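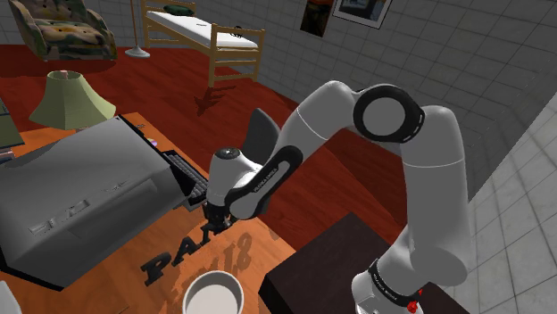

仿真里撞坏的东西,也要写进报告
——Okmont仿真规范负责人谈那份44条的内部守则

2020年6月27日 本刊记者

电话约在下午,对方迟了一会儿,说在改文件。改的是第19条,关于夹爪关节限位的写法,有人提意见说"合理范围"四个字没法执行。她边说边敲键盘,敲完才坐下来谈。

她在Okmont管仿真规范,岗位是去年11月才设的。之前没有这个岗。各组自己搭场景,自己跑,自己写结论,臂在仿真里动得挺好看,一上真机就各种问题。Okmont做桌面级的机械臂应用,办公桌、家里的书桌、柜台这类地方,空间不大,东西杂,旁边随时可能有人。按她的说法,工业单元那套围栏加光幕的思路搬不过来,可是上真机之前总得有个门槛,门槛就放在仿真里了。

守则现在44条,打印出来5页纸。她不愿意叫标准。"标准是有程序的,要征求意见,要有人投票。我们这个就是内部守则,谁觉得哪条不对,写邮件来,下周就能改。"叫法上她很较真,采访里我有两次顺口说成标准,都被纠正了。

**先说起因**

起因是Birkett那次评审。Birkett是他们的测试点,真机都在那边。当时一个组拿着仿真结果去申请上真机,700次运行,成功率写得很漂亮。评审会上有人问,桌上那个杯子碰到过没有。答不上来。

"日志里没记。任务是把夹爪送到指定位置,到了就算成功。至于路上有没有蹭到杯子,推没推键盘,压没压到别的东西,脚本不管的。"

后来把那700次重新放了一遍,带上接触记录。结果她不肯给具体数字,只说"很难看"。申请撤回去了。守则第1条就是这么来的:成功判定必须同时包含任务条件和场景条件,两项分开报,不许合成一个数。

我问合成一个数有什么不好,看报告的人省事。

"就是太省事了。一个组把碰撞扣一点分,任务完成加很多分,最后总分还是高。你看总分看不出来它每回都把杯子推出去两厘米。两厘米在仿真里没事,杯子是空的,底面摩擦又调得高。真桌子上那是一杯咖啡。"

**场景里该放什么**

守则里最长的一节讲场景。她说外面人容易以为仿真规范主要管物理参数,步长、摩擦、接触刚度,这些当然管,但吵得最凶的是家具。

早期的场景很干净。一张桌面,一个方块,一条臂,背景纯灰。跑得快,收敛也快。问题是客户那边没有这样的桌子。Flukeck是他们的第一批试用方之一,发来的现场照片里桌子上什么都有,设备占掉一大块,线缆,文具,纸,喝了一半的东西。她原话是,"那才叫桌子"。

所以守则第7条规定,凡是用来申请上真机的场景,桌面上必须有与任务无关的物体,而且要有能被碰倒的。第8条规定桌面以外也要建。房间、地面、椅子、墙,灯。

第8条反对的人最多。理由很现实,渲染慢,资产要花钱买或者花人工做,一张床跟机械臂伸手够桌面有什么关系?

"关系有两个。一个是视觉,相机不会只看桌面,背景里有花纹、有画框、有影子,识别模块会被带偏,你在灰背景上测不出来。另一个是位置关系。椅子在哪里,人就可能从哪里过来。你场景里没有椅子,写风险评估的人脑子里也就没有椅子。"

后一个理由说服了大部分人。她说前一个理由讲了三个礼拜没讲通,后一个讲了十分钟就通了。

当然有度。守则不要求每次训练都在完整房间里跑,训练用什么场景各组自便,灰背景也行。只管评审用的那批。目前评审用场景库有1630个,来自几个组的积累,加上从Paradport上转过来的。Paradport是他们内部的场景管理平台,版本、来源、授权都挂在上面。

**版本号,版本号,版本号**

说到Paradport她语速明显快了。

守则第11到第15条全是讲版本的。场景改一个物体的位置,出新版本号。改贴图,出新版本号。灯光角度改了,也出。报告里引用场景必须写全号,不许写"书桌场景"这种。

"以前报告里写'标准书桌',我去问,三个组三张不同的桌子。有一张比另一张高出一截,臂的底座位置也不一样,那结果怎么比?没法比。"

有人抱怨号太长。她承认,是长,而且难看。考虑过用短名,后来放弃了,短名必然重名。现在的折中办法是把号直接做进评审画面的角落,截图自带。这条还没写进守则,在试。

资产来源也归这几节管。下载的模型,买的模型,自己建的,要分开标。她特别提到尺寸。网上的家具模型很多没有可靠的单位,导进来大小看着像,量一下就不像了。第14条要求凡是臂可达范围内的物体,导入后必须核一次实际尺寸,核的人签名。可达范围外的可以抽查。

为什么外面的可以松?

"人手不够。就这么简单。要是人够,我也想全查。"

**碰撞体和看得见的东西**

这一段技术性强些,她讲得细,我尽量照录。

仿真里一个物体有两套形状。一套是画出来给人看的,一套是拿来算碰撞的。后一套通常粗得多,一个杯子可能就是个实心圆柱,把手没有了,杯口也封死了。一个有斜面的大设备可能就是个长方块。粗有粗的好处,算得快,也稳。坏处是看画面的人以为夹爪离设备还有空隙,物理引擎认为已经撞上了;反过来也有,画面上已经穿进去,引擎觉得没碰到。

"后一种要命。评审的人看回放,看着擦过去了,很顺,鼓掌。其实擦过去那一下在真机上是撞。"

守则第21条:可达范围内的物体,碰撞形状不得小于显示形状。宁可大。大了会误报,误报可以人工复核;小了会漏报,漏报没人知道。

第22条跟着来,评审回放必须能切换显示碰撞形状。有组嫌丑,做演示的时候关掉。演示可以关,评审不可以。她说这两条执行得最好,因为改起来便宜,打开一个开关的事。

机械臂本身也一样。有些模型给连杆配的碰撞形状缩了一圈,理由是防止相邻关节自己跟自己撞,引擎报错。这种缩法守则里不让用,要用就用过滤,把相邻那两节之间的检测关掉,别的都留着。"你把臂缩瘦了,它当然哪儿都能过去。"

末端更要小心。夹爪往往是臂上最细、零件最多的地方,也是离桌面最近的地方,偏偏好多模型在这里最马虎。

**随机化要报范围**

仿真圈子里常用随机化,位置、光照、摩擦、质量都随机变一变,指望策略学得皮实。她不反对。守则管的是怎么报。

第26条,随机了什么,范围多大,分布是什么,全部列表。第27条,没有随机的也要列。

没随机的为什么要列?

"因为看报告的人会默认你随机了。写一句'采用了域随机化',听着好像什么都变过。结果一查,灯没变过,灯一直在那个方向,影子一直往那边落。上真机那天窗帘拉开了,完了。"

我插了一句,窗帘那次是真事?

是真事,也是在Birkett。没伤人没坏东西,臂停在半路不动了,视觉那边找不到目标。停住算好的结果了,她说,找错目标才麻烦。之后守则加了一条,光照至少要有一组强侧光、一组很暗的。阴影边缘要硬一点,别全是柔光。

还有随机化种子。要存。她觉得这条写出来都有点丢人,但是去年确实有一批结果因为没存种子,复现不了,整批作废。

**失败的怎么处理**

守则第31条:不许删。

所有失败运行保留完整记录,包括引擎本身出错的。以前的习惯是物体飞出去了、数值炸了,算仿真器的毛病,剔掉,不计入分母。守则改成计入分母,另外标一类。

这一条几个组都难受,数字一下子就下来了。她态度很硬。"炸掉之前那一刻往往是夹爪在使劲挤什么东西。挤得太狠,引擎受不了才炸的。你说这是引擎的毛病还是你策略的毛病?两边都有。删了就再也看不到了。"

但也承认有冤枉的。确实有些就是引擎的问题,跟策略没关系。现在做法是申诉,组里写半页说明,附回放,她这边另找一个没参与的人看。申诉通过的从分母里拿掉,但报告里要留一行。

申诉多不多?开始多,后来少。她猜是嫌写半页麻烦。

**速度、急停,还有人**

接下来问到安全。她先说明,守则不替代风险评估,也不替代任何法规要求,真机那边该做的一样不少。仿真过了,只代表可以去排真机的队。

第35条管速度。仿真里允许的最高关节速度,不得高于真机当前被批准的速度。有组为了缩短训练时间把速度放开,训完了再压下来,压下来以后动作的形状就变了,原来一甩过去的地方变成慢慢蹭过去。守则的处理是训练随便你,评审必须按真机速度跑。

第36条,急停要在仿真里测。随机时刻触发,看臂停下来的姿态、停多远、手里有东西的话掉不掉。她觉得这是整份守则里最有用的一条,也是最不好看的一条,因为演示视频里从来不会有急停。

人的问题呢。仿真场景里大多没有人。她说这是目前最大的缺口,守则里只有一条,写得很虚,大意是场景应标出人可能进入的区域。有人的模型不是没试过,走路姿势怪,手的动作更怪,拿来测接近距离勉强可以,拿来测人机交接完全不行。宁可先标区域,任何进入标注区域的动作都单独统计。

"我不想写一条大家做不到的规定。写了大家就会假装做到,那比没有还坏。"

儿童和宠物?没写。下一版想写,还没想好怎么写。家用场景早晚绕不过去。

**谁来签字**

流程上,一份上真机申请要两个签名,一个是组里的,一个是组外的。组外的人不需要懂那个任务,懂了反而容易放过去。要求是把回放看完,不快进。

不快进,这三个字写进守则了,第40条。700次怎么可能都看完?不用,抽。抽多少按风险分级,失败的全看,急停的全看,成功的抽。抽样由脚本抽,组里不能自己挑。

我问她怎么知道人家没快进。她笑了,说Paradport有播放记录。

抽出来看的时候记什么,也有一张表。夹爪最低点离桌面多少;有没有物体移动过;有没有从物体正上方经过;手腕有没有转到线缆会绞住的角度。最后这个仿真里线缆一般不建,只能看角度推。表是手填的,她试过自动填,填出来全是"无",后来发现脚本读错了字段,就又改回手填,等以后在说。

**外面的人怎么看**

Flukeck拿到过守则的一个删减版。反馈有两条,一条嫌长,一条问能不能把它附到合同里。第二条让她有点紧张,内部守则每周都可能改,附到合同里就得冻住。现在谈下来的办法是附一个固定版本,注明日期,之后的修改单独通知。

也有同行来要。她愿意给,但提醒说别照抄。44条里有十几条是踩了自家的坑才写的,别家的坑不一样。她建议从三四条开始:两项分开报,失败不许删,版本写全号,急停要测。其余慢慢加。

问她最想删哪一条。想了一会儿。第29条,规定报告字体和图表颜色的。当初写它是因为有人把成功和失败都画成绿色,深绿和浅绿。现在没人这么画了,条文还在,新来的人看了莫名其妙。

那为什么不删?

"编号会乱。后面的全要往前挪,报告里引用的条号就都错了。"所以可能会留个空号,写"已废止"。她说着又去翻第19条,"合理范围"改成了具体数值加一个引用表,表在附录。附录现在比正文长了。

还有一件事她挂了电话又打回来补的。规范岗目前只有她一个人,请假的时候评审就停。她希望登出来的时候提一句,Okmont在招第二个人,Birkett那边办公,要求会看日志,脾气好一点。

(受访者要求不具名。文中条号以采访当天的版本为准,后续可能有变动。)

相关文章
夹爪选型里常被漏掉的几个尺寸
桌面机械臂底座固定:夹持、螺栓还是配重
Flukeck试用现场走访:一张桌子能有多乱
Paradport场景入库流程(更新)
急停之后:手里的东西怎么办
读者来信:碰撞检测误报太多怎么处理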